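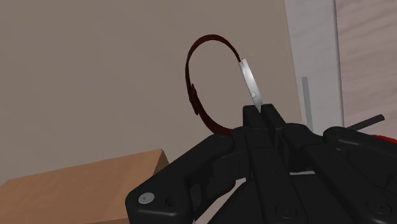
図4-1 グリッパー側から見た腕時計。ケースの下端が指先の隙間にかかる位置

第4章 はじめての物品移動:腕時計を箱に入れる

インストールと接続確認が済んだら、いよいよアームを動かします。この章で使うのは、Quispeに付属する室内シーン「Clakow」です。机の上の腕時計をグリッパーでつかみ、ふたの開いた段ボール箱に入れるまでを、手動操作でひととおり行います。

最初の課題に腕時計を選んだのには、それなりの思い入れがあります。立方体のブロックなら、どこからつかんでもだいたい持ち上がります。ところが腕時計はバンドが輪になっていて、ケースは薄く、向きが少し変わるだけで指の入れどころがまるで変わります。うまく入ったときの手応えは格別で、シミュレーターの画面だとわかっていても、思わず声が出ます。ぜひ味わってください!

この章で身につくこと
・シーンの読み込みと初期化
・視点の切り替えと、指先の位置合わせ
・グリッパーの開閉と、持ち上げ後の確認
・Udnessによる操作の記録と再生

用意するもの
・Quispe本体(第2章の手順でインストール済みのもの)
・Clakowシーンパッケージ
・記録モジュールUdness(同じライセンスで使えます)
・マウスとキーボード、または第3章で登録したハンドコントローラー

注意:この章の操作はすべてシミュレーション内で完結します。実機を同じネットワークにつないでいる場合は、始める前に必ず「出力先」が「仮想アーム」になっていることを確かめてください。「実機」のまま進めると、画面の操作がそのまま実機に送られます。

4.1 シーンを読み込む

1. Quispeを起動し、上部メニューの「シーン」から「開く」を選びます。
2. 一覧から「Clakow」を選び、「読み込み」を押します。初回は質感データの展開が入るため、少し時間がかかります。進行バーが途中で止まって見えることがありますが、そのままお待ちください。
3. 接続先のポートに2439を入力し、「接続」を押します。左下の表示が灰色から緑に変われば準備完了です。
4. 「初期化」タブを開き、シード値に2078を入力します。
5. 「適用」を押します。

シード値は、物品の置き場所や向きを決める番号です。同じ番号を入れれば、誰の画面でも同じ配置から始まります。この章の説明は2078で書いていますので、まずはこの値のまま試してください。ひととおり終わったあとで番号を変えると、箱の向きも小物の散らばり方も変わり、急に手ごわくなります。そこからが面白いところです。

メモ:シード値を空欄にして「適用」を押すと、毎回ちがう配置になります。練習相手としては優秀ですが、失敗した回をもう一度やり直したくても同じ配置に戻せません。慣れないうちは番号を入れておくことをおすすめします。

メモ:接続の表示が緑にならないときは、別のQuispeのウィンドウが残っていないか確認してください。同じポートは一つのウィンドウでしか使えません。それでも変わらない場合は、4.7節の表題「接続できない」をご覧ください。

4.2 全体視点で周囲を確かめる

手を動かす前に、一度引いた視点から部屋を見渡します。早くつかみたい気持ちはよくわかります(書いている側も毎回そうです)。それでも、ここで腕の通り道を見ておくと、あとの操作がぐっと楽になります。

1. 視点メニューから「室内・全体」を選びます。
2. アームの根元、肘、手首、指先の順に目で追い、いまどちらへ曲がっているかを把握します。
3. 指先と箱の位置関係を確かめます。
4. 箱のフラップ(ふたの折り返し部分)がどちらに開いているかを見ます。
5. 指先から箱まで、手首がどのあたりを通るかを頭の中で描いてみます。

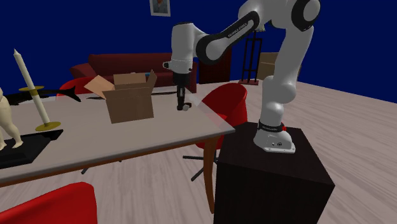 Clakowではアームが机の角のすぐ脇、濃い茶色の台座に載っているので、机の上を左へ腕を伸ばす姿勢が基本になります。箱は開いたフラップが外や上に張り出しており、後ろ側と右側のものは立ち上がっています。グリッパーが右から近づくと、この右側のフラップがまず問題になります。低い高さのまま真横に動かすと当たりますから、いったん上げてから横へ、そして下へ、という動きを癖にしてください。

机の左寄りには、金色の燭台に立てた白いろうそくもあります。大きく傾いたろうそくで、初めて見た方はたいてい触ってみたくなるようです。箱より奥まで腕を伸ばさなければ当たりませんが、移動速度を上げているときは行き過ぎに気をつけてください。もちろん、練習が終わったあとに倒してみるのは自由です。物理演算の具合を見るには、なかなかよい題材だと思います。

注意:全体視点は位置関係をつかむためのものです。つかむ瞬間まで全体視点だけで操作すると、奥行きの見当が外れやすくなります。指先が物品に近づいたら、必ず次の節の手順で視点を切り替えてください。

4.3 指先を腕時計に合わせる

ここからが本番です。視点を手元に寄せて、指先と腕時計の関係を細かく見ながら進めます。

1. 視点メニューから「グリッパー・近接」を選びます。
2. 移動速度のつまみを「低」まで下げます。
3. 「指を開く」を押し、指を全開にします。
4. 平行移動の操作で、腕時計の真上と思われる位置まで手首を動かします。
5. 手首の回転操作で、二本の指が腕時計のケースを両側からはさむ向きにします。
6. 下降操作で少しずつ近づけます。一回の操作ごとに手を止めて、画面を確かめてください。
7. ケースの端が指と指の間に入ったところで止めます。

近接視点では画面の上下と室内の上下が一致しません。図4-1でも指先は画面の上へ向かって伸びていて、腕時計はその先に見えています。最初は戸惑うかもしれませんが、「指の伸びているほうが前」と覚えてしまえば、すぐに慣れます。どうしても混乱するときは、視点メニューの「向きを固定」を入れ、操作方向の矢印を表示させてください。

腕時計が横を向いていると、文字盤は見えません。そのときに頼りになるのが銀色のケースです。明るい筋のように光って見えるので、暗い色のバンドよりもずっと見つけやすく、傾きもすぐに読み取れます。側面の小さなりゅうずも、向きを判断する手がかりになります。

つかむ場所について:バンドとケース、どちらをつかんでもかまいません。この章でケースの端をすすめているのは、指先を合わせる目標がはっきりしているからです。バンドの輪に指を通して引っかける方法もあり、成功するとたいへん気持ちがよいのですが、移動中に揺れやすく、箱の上で向きをそろえるのに苦労します。まずはケースで一度成功させてから、輪のほうにも挑戦してみてください。

コラム:シーン作者より
Clakowの小物配置を担当したLeandro Henríquezは、腕時計の輪の形にずいぶんこだわりました。「バンドをきれいな円にすると、どこから見ても同じで退屈だった。少しいびつにしたら、急に本物らしくなったし、つかむのも難しくなった。両方うれしかった」とのこと。近接視点でバンドの輪郭をたどってみると、このいびつさがよくわかります。留め具のあたりでバンドが重なって厚くなっている部分も、ぜひ拡大してご覧ください。

4.4 つかんで、持ち上げる

1. 「指を閉じる」を短く押します。押している間だけ指が動きます。
2. 指がケースに触れたら、画面右上の接触表示が点灯します。左右の両方が点灯していることを確かめてください。
3. もう一度だけ短く押して、把持力を少し足します。
4. 上昇操作で、少しだけ持ち上げます。
5. 腕時計が指についてきていれば、そのまま箱のフラップより高い位置まで上げます。

接触表示が片方しか点かないときは、ケースが一方の指に寄っています。そのまま強く閉じると、もう一方の指が届いたはずみで腕時計が回り、指から抜けることがあります。いったん指を開き、点灯した側へ手首をわずかに寄せてから閉じ直してください。

メモ:「把持補助」を入れると、指の中心から5ミリ以内のずれは自動で補正されます。初回は入れたままで結構です。補助を切ると難しさが一段上がりますが、そのぶん自分の操作がそのまま結果に出ます。記録を取って見比べるのも楽しいものです。

注意:把持力のつまみを最大にしても、成功しやすくはなりません。薄いものを強くはさむと、滑ったときに遠くまで飛びます。机の下まで飛んでしまった腕時計は、現在の版ではアームで拾えませんので、「初期化」からやり直してください。

持ち上げに失敗したときは、すぐに初期化せず、腕時計がどう倒れたかを見てください。倒れ方によっては、最初の姿勢よりもつかみやすくなっていることがあります。こういう偶然を拾って続けられるのが手動操作のよさで、シードを固定していても、操作する人によってまるで別の展開になります。

4.5 箱の上まで運び、放す

1. 視点を「室内・全体」に戻します。
2. 高さを保ったまま、手首を箱の上へ平行移動させます。
3. 視点を「上方」に切り替え、腕時計が箱の口の内側に収まっていることを確かめます。バンドの端まで見てください。
4. 下降操作で、指先がフラップの上端より下に入るところまで下ろします。
5. 「指を開く」を押します。
6. 指が開ききるのを待ち、真上に上昇させます。
7. 指先が箱から十分に離れたら、「終了判定」を押します。

判定が「完了」になれば成功です。おめでとうございます!

放す高さは、低いほうが落ち着いて入ります。ただ、下ろしすぎるとグリッパーの横幅がフラップに触れ、箱ごと動いてしまいます。箱が動いたからといって失敗にはなりません。机の上に残っていて、中に腕時計が入っていれば判定は通ります。箱を押しながら無理やり入れる強引なやり方でも「完了」が出るので、見た目を気にしなければ、それも一つの作戦です。

よくあるつまずきは、指を開いた直後に横へ逃げてしまうことです。バンドが片方の指に引っかかったまま動くと、せっかく入れた腕時計が箱の外まで連れ出されます。手順6の「真上に」だけは、慣れてからも省かないでください。

判定が「未完了」になる場合は、次の点を確かめます。
・腕時計がフラップの上に載っていないか
・バンドが指に引っかかっていないか
・指がまだ箱の中に残っていないか
・箱が傾いて、口が横を向いていないか

フラップの上に載った場合は、指を閉じた状態で横から軽く押すと、内側に落とせることがあります。初期化する前に一度試してみる価値はあります。

4.6 Udnessで記録する

うまくいくようになったら、操作を記録してみましょう。Udnessは、アームの姿勢、指の開き、各視点の映像をまとめて保存するモジュールです。あとで再生すると、自分がどこで迷ったかが驚くほどよく見えます。

1. メニューの「モジュール」から「Udness」を有効にします。
2. 保存先フォルダーを指定します。日本語の入ったフォルダー名も使えます。
3. 記録する視点を選びます。この章の課題では「室内・全体」と「グリッパー・近接」の組み合わせが見やすいでしょう。
4. 上限ステップ数を800に設定します。
5. 「初期化」でシード値2078を適用し直します。
6. 「記録開始」を押し、4.3節から4.5節までの操作を通して行います。
7. 「終了判定」のあと、「記録停止」を押します。
8. 記録名を入力し、「保存」を押します。

上限の800は、初めての方には少し短く感じられるかもしれません。間に合わないときは増やしてかまいませんが、何度か繰り返すうちに、たいていの方は余裕をもって終えられるようになります。残りステップ数は画面の下に表示されます。途中で上限に達した場合も、そこまでの記録は残ります。

記録には失敗した回も含めておくことをおすすめします。つかみ損ねて、やり直して、ようやく入ったという記録は、学習用のデータとしても使い道がありますし、再生して眺めるだけでも面白いものです。失敗の回には、保存画面の「メモ」欄に一言添えておくと、あとで探すときに助かります。「バンドが左指に残った」程度の短い書き方で十分です。

再生の手順
1. Udnessの「記録一覧」を開きます。
2. 見たい記録を選び、「再生」を押します。
3. 下のつまみを動かすと、好きな位置から見られます。
4. 「並べて表示」を押すと、同じ時点の別視点を左右に並べられます。

並べて表示の機能は、ぜひ早いうちに使ってみてください。手元の視点では完璧に合っているように見えた指先が、全体視点では腕ごと大きく傾いていた、という発見がよくあります。アームの肘がどこにあったか、手首にどれだけ余裕があったか。操作中には気にする暇のなかったことが、再生ではゆっくり追えます。

注意:記録中に視点を切り替えても、保存される映像の視点は変わりません。手順3で選んだ視点だけが最後まで保存されます。選び忘れた視点は、記録後に「再レンダリング」で追加できますが、映像の長さに応じて時間がかかります。

4.7 困ったときは

接続できない
Quispeを一度すべて終了し、起動し直してから、ポートに2439が入っているか確かめてください。社内や学内のネットワークでは、このポートが制限されている場合があります。そのときは「設定」の「通信」で別の番号に変更し、接続画面にも同じ番号を入力します。

シード値を入れても配置がちがう
Clakowの版が古い可能性があります。「シーン」の「情報」で版を確認し、更新してください。「物品のばらつき」が「追加」になっているときも、配置が変わります。「標準」に戻してから「適用」を押します。

アームが途中で止まる
関節の可動範囲の端に達しています。画面の関節表示のうち、赤くなっているものが原因です。反対方向へ少し戻し、手首の回転を変えてから進めてください。急いでいるときは「姿勢を戻す」を押すと、指の開きを保ったまま基本の姿勢に戻ります。物をつかんでいる場合は、周囲に当たらない高さまで上げてから押してください。

指が物品をすり抜けて見える
表示の更新が計算に追いついていません。「表示」の「影の品質」を一段下げると、多くの場合は改善します。記録用の映像は別に作られるため、ここを下げても保存される映像の画質は落ちません。

近接視点が暗くて見づらい
グリッパーは黒いので、部品どうしが重なるあたりは暗く沈みがちです。「表示」の「明るさ補正」を少し上げてください。この補正も画面表示だけに効きます。

ハンドコントローラーの動きが逆になる
視点によって左右の感じ方が変わるため、故障と間違えやすい症状です。「入力」の「基準」を「視点」に切り替えると、画面の右がいつも右になります。「ベース」にすると、視点にかかわらずアームの根元を基準に動きます。どちらを好むかは人それぞれで、開発チームの中でも意見が割れています。

4.8 次に試したいこと

基本の流れができたら、条件を一つずつ変えて遊んでみてください。次のような組み合わせは、難しさがほどよく上がります。

・把持補助を切り、同じシード値でもう一度入れる
・バンド側をつかんで運ぶ
・「上方」の視点を使わずに箱へ入れる
・シード値を変え、初めて見る配置に一回で入れる
・記録した自分の操作を再生し、無駄な動きを減らしてやり直す

最後のものは特におすすめです。最初の記録は、たいてい余計な往復だらけです。それが回を重ねるごとに短く滑らかになっていくのを見るのは、楽器の練習に近い楽しさがあります。

自作の物品をClakowに加えたい方は、第6章「物品の追加」へお進みください。腕時計のような輪の形をしたものを作る場合は、第6章の「衝突形状の分割」を先に読んでおくと、輪の内側が埋まってしまう失敗を防げます。手動操作の記録を使って自動動作を学習させる手順は、第7章で説明します。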